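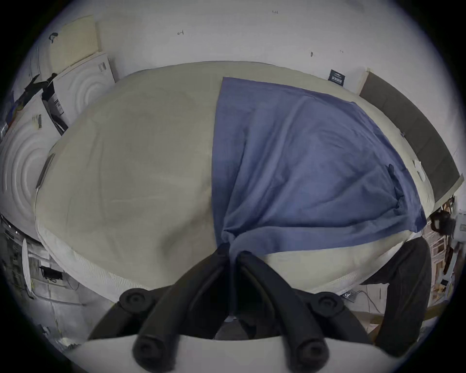 What happens at a robot open day?
Visitors watch robots and their trainers at work, try some of the equipment, and put questions to the people who build it. At the Mekis open day in Nurkside, younger visitors are given their own program, which begins at 10 in the morning and is written for readers in the upper elementary grades.

Mekis is a workshop where machines are taught to do household jobs. Most of the year its doors are closed to the public. On one Saturday in April they are opened, and families may walk through the rooms where the teaching is done. The explanations in this guide follow the same route as the tour.

Why start with a bed?
A bed sheet is a hard thing for a machine to handle. A brick has the same shape wherever you put it. A sheet changes shape each time it is touched. Pull one corner and creases run across the cloth. Let go and the creases may stay, or slide somewhere else. A machine that is to make a bed must find the cloth, take hold of it, and pull in the right direction with the right amount of strength.

You can test this at home. Ask an adult for an old sheet and lay it on a bed. Now try to straighten it with only your thumb and first finger. Notice how often you let go and choose a new place to pinch. You make those choices without thinking about them. A robot has to learn every one.

What is a gripper?
A gripper does the work of a hand. The ones used in the bed-making demonstration have two long black fingers that close toward each other. They have no palm and no little finger, so they cannot smooth cloth the way your hand does. What they do well is pinch. When the fingers close on a sheet, the cloth gathers between them in a narrow bunch and can be drawn across the mattress.

Some grippers at the open day are fixed to machines. Others are held by people. A person holding a gripper does the job with the gripper's fingers, and a camera records how the job looks from close by. The recording is called a demonstration. A computer program studies a great many demonstrations and looks for what they have in common.

From the bedroom to the laundry
The second part of the tour is about clothes. A T-shirt is smaller than a sheet but has more parts. It has a front, a back, a collar and sleeves, and when it is crumpled these may be hidden in the folds. Before a shirt can be folded it must be spread out, and before it can be spread out someone must work out which way up it is. The collar is a useful clue.

For this work a person may use 2 grippers, one for each hand. Small lights on the white body of each gripper glow green. The person works slowly and keeps the cloth in view of the camera.
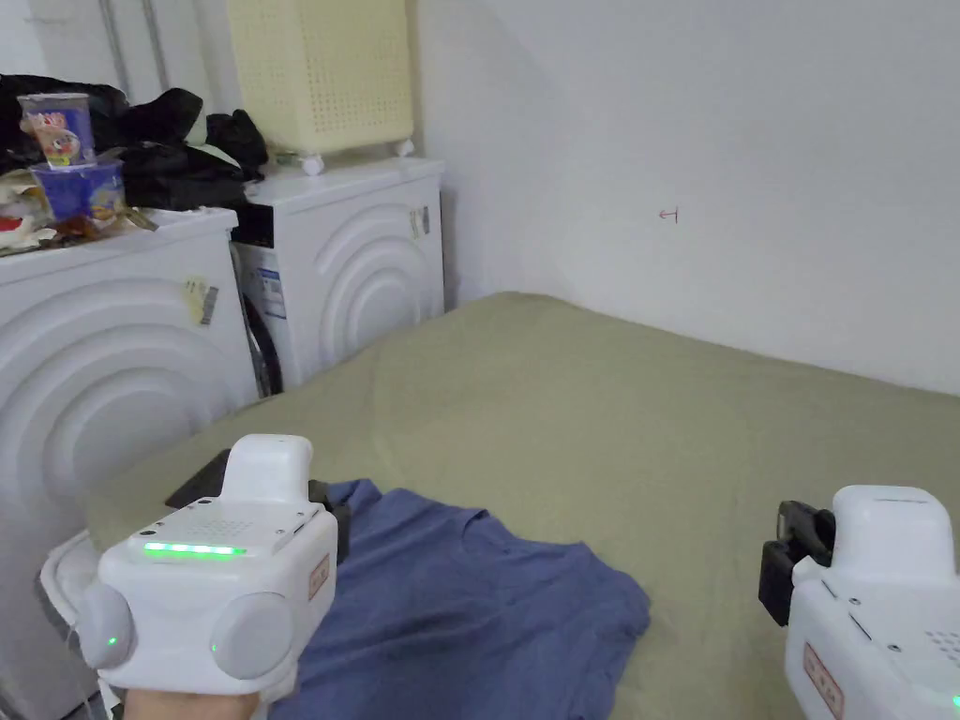
Westerberg asked whether a robot that had learned to fold one shirt would be able to fold any shirt, and was told that it would not, at least at first. A thick shirt and a thin shirt behave differently. So do a large one and a small one. The program needs to meet many kinds of clothing before it can manage one it has never met.

Do the robots make mistakes?
They do, and visitors should expect to see some. A gripper may close on air. It may pick up two layers when it wanted one. The staff keep recordings of mistakes as well as of good attempts, and both are studied.

Rules for young visitors
Children under 12 must be accompanied by an adult. Stay behind the yellow line while a machine is moving. Do not touch cloth that is being used in a demonstration. Groups of up to 69 can be received in the main hall, and school classes are asked to book through the Clalley visitor desk.

Words to know
Gripper: the part of a robot, or a tool held by a person, that takes hold of things.
Demonstration: a job done by a person and recorded so that a machine can learn from it.
Crease: a line left in cloth where it has been folded or pressed.

The last tour leaves the main hall at 4 in the afternoon.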